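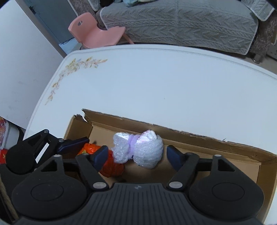

Sobre nós

A Multero é uma loja pequena de produtos para unhas. Vernizes, bases, top coats, óleos de cutículas, removedores sem acetona. Temos loja online e um balcão na Rua da Preda, aberto de terça a sábado.

Começámos com 30 vernizes e uma mesa emprestada. Hoje o catálogo vai em 103 cores, mais os tratamentos. Não queremos ter tudo. Preferimos conhecer bem o que vendemos, e cada cor é usada por uma de nós durante uma semana inteira antes de entrar no site: lavar loiça, teclado, jardim, o que calhar. Se lasca ao segundo dia, não entra. Já deixámos de fora cores lindas por causa disto (um verde-garrafa que ainda nos custa).

As marcas

Dima: a nossa linha de tratamento. Base endurecedora, base para unhas que descamam, óleo de cutículas com amêndoa doce. Frasco de 10 ml, pincel largo. A base para unhas que descamam é o que mais sai, sobretudo a quem vem de anos de gel.

Flindham: os vernizes de cor. Acabamento cremoso quase todos, alguns acetinados, poucos com brilho. Cobrem em 2 camadas finas, os nudes mais claros às vezes pedem uma terceira. Secagem normal, não prometemos secagem em segundos. Os nomes das cores são escolhidos por nós, daí haver um "Segunda-feira" e um "Caldo Verde".

Não trabalhamos com gel nem acrílico. Perguntam muito. Por agora não.

Como escolhemos os tons

Fotografamos tudo à luz da janela, em unhas curtas e compridas e em tons de pele diferentes. Mesmo assim o ecrã engana, principalmente nos vermelhos e nos roxos. Na dúvida escreva-nos, mandamos uma foto ao lado de outra cor que já conheça.

Ao balcão pode experimentar qualquer cor numa unha. Removedor e algodão por nossa conta. Marcação só para a escolha de bases, demora um bocadinho mais.

Encomendas

Saem em dois dias úteis. Frascos embrulhados um a um. Se algum chegar partido mande foto e segue outro, não precisa de devolver os cacos. Trocas de cor até 30 dias, desde que o frasco esteja fechado.

Para salões e escolas de estética temos tabela à parte, a partir de 200 frascos por ano, cores misturadas à vontade. Peça por email, respondemos com a tabela e amostras das bases.

O que vem aí

Em Abril entram os tons novos da Flindham, quase todos terrosos, e um azul acinzentado que andamos a usar há semanas. Vem também a versão grande do óleo Dima, que nos pediam desde sempre. O removedor em creme continua em testes, ainda deixa as unhas baças e asim não o vendemos.

Quem quiser ser avisado deixa o email no fundo da página. Mandamos uma newsletter por mês, ás vezes nenhuma.

Contactos

Pelo formulário ou directamente ao balcão. Telefone só durante o horário da loja, e se não atendermos é porque estamos com as mãos ocupadas, ligamos de volta.

Página actualizada em 22/3/20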